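Wullis Two-Compartment Metal Bin, Long-Term Review
Reviewed by Babar Bugti

I bought the Wullis bin to put an end to small parts wandering off the edge of my bench.
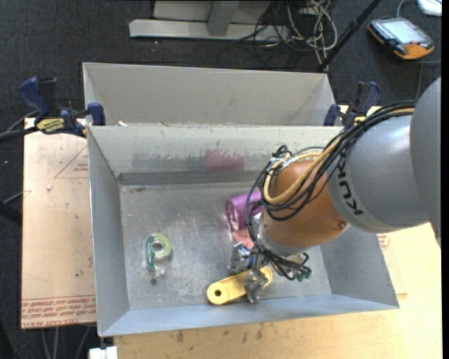
It replaced a plastic tote from Ernon that had cracked at two corners. I wanted something heavier, with sides that would not flex when I leaned on them, and I wanted a divider. Most open bins in this size are a single tray. The Wullis has a narrow section at the back and a larger one in front, with a flat ledge between them.

I paid 637 for it, which is more than I have spent on anything else that just sits there and holds things. The Toom bin I looked at first was cheaper but had straight walls and a loose divider that slides out. My neighbor has one and the divider rattles.

Walls

The sloped walls are the main reason to buy this. A roll of tape or a short length of bar dropped near the side slides down to the floor, where it is easy to get at. With straight walls, flat pieces end up leaning in the corners and I have to dig for them with a fingernail. The slope does take away some floor space. If you are measuring for a particular set of boxes, measure the floor and not the opening. I did it the wrong way and two of my parts boxes do not fit.

The rear compartment is too narrow for a hand and a tool at the same time. I use it for long thin items only. The front one takes everything else: tape, offcuts, rolled cloths, the odd plastic fitting.

Surface

The floor is bare aluminum and it marks easily. Mine was scuffed after the first month and has picked up a lot of small scratches since then. None of them go deep enough to feel with a fingertip. If you care how it looks, put a mat in it. I tried a thin rubber one and took it out again, as dust got underneath and it was one more thing to clean.

Dust does show on the light gray. A dry brush gets most of it and a damp cloth gets the rest. Glue from tape comes off with rubbing alcohol.

The bare metal also reflects a little. Under a bright lamp you can get a faint patch of color on the slope from whatever is lying near it. This bothers me when I am looking for very small pieces, so I moved my lamp further to the left.

Mounting

There are no mounting holes and no feet. On a wood tabletop the bin will creep if you reach into it all day, so plan on clamping it. I use four bar clamps, the blue and black kind, two at the rear corners and two at the ends of the divider. With those on, it does not move. Clamps are not included, and for the price I think they should be. A pair of threaded holes would have been better still.

Check the edges before you put your hands in. Mine had one burr on the inside of the front wall, which I took down with a fine file in a few minutes. I wrote to Wullis about it and got a polite reply the next morning with an offer of a replacement. I did not take it up - the file had already fixed the problem.

Noise

It is loud. Anything hard dropped into it rings, and the front section is worse than the back. Clamping helped somewhat. Felt pads under the base helped more, but they also made it slip, so I cut them down to thin strips and tightened the clamps again.

Would I buy it again

Yes, at the same size. Drakadero sells a larger version with three compartments, but it would cover most of my table. Six months in, the corners on mine are still square and the divider has not bent, and I have leaned on that ledge plenty. I would take off a point for the missing mounting holes and half a point for the burr.

Rating: 3.5 out of 5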